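Ticket 2088 – grasp success drops when the divider is in the bin
Status: open
Opened by: Amancay Pereyra
Assigned to: Firdevs Aksoy

Hi Firdevs, me again! I reran the clutter comparison with the divider in, same Drolanum policy, same seeds, and the gap is still there. Out of 1126 attempts the misses bunch up close to the panel, and the open-floor picks look as good as they did in December. Kyung-hwa thought it was calibration, so I redid that (36 poses this time, ugh) and got the same thing.

What I'm wondering now is whether the depth filter is eating the edges of anything near the divider – it's pretty scratched up and there's a shiny strip along the foot of it.

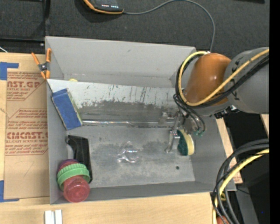
The sponges bug me the most, because soft stuff should be the easy part of the set. Could you send me the raw depth for run 13 before the filter touches it? I'll try it with the filter off tonight and post the numbers on this ticket. Please don't merge the Berhe branch until then!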